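Jament Kitchenware Hire
Kitchen table set, blue check
Stock no. 496

A small table dressing for market stalls, shop windows and home cooking classes. The set is made up of a checked cloth, a pink electric kettle and an open rectangular tin. Everything in it is second-hand and shows some wear.

Cloth
Blue check with thin lines in salmon-orange, white and lighter blue. It comes folded, so allow time to iron it if you want it flat.

Kettle
Tall and pink, with a large looped handle and a flat pink lid. Hired for display. Please don't fill it.

Tin
Pink and red outside and gold-coloured inside, with a red heart-shaped Genji logo and printed strawberries on one wall. Hired without a lid. It suits mandarins, small fruit and cut lengths of root vegetable. Line it with newspaper or clean paper before anything goes in — juice marks the inside and we charge for cleaning.

Fruit and vegetables are not supplied.

Table with cloth, kettle and tin, then the tin with fruit and printed paper inside:

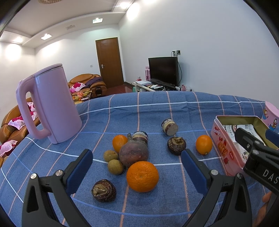
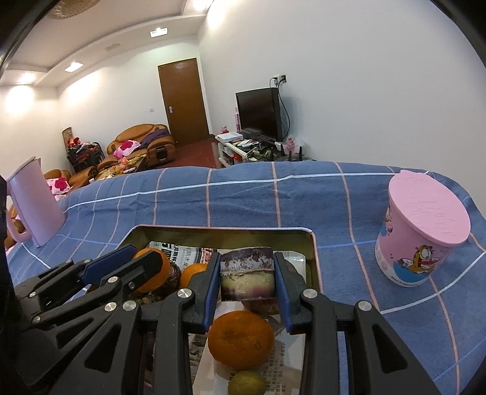 Hire terms
Minimum hire is 2 days. The bond is returned once the set has been checked. Shake out the cloth before you pack it, but leave the washing to us. Take all produce and paper out of the tin and wipe it with a dry cloth.

Pick-up and delivery
Pick up from our Brullen store, or ask for delivery to Pacheco or Cendov when you book. Delivery is charged each way.

Page updated 6/4/22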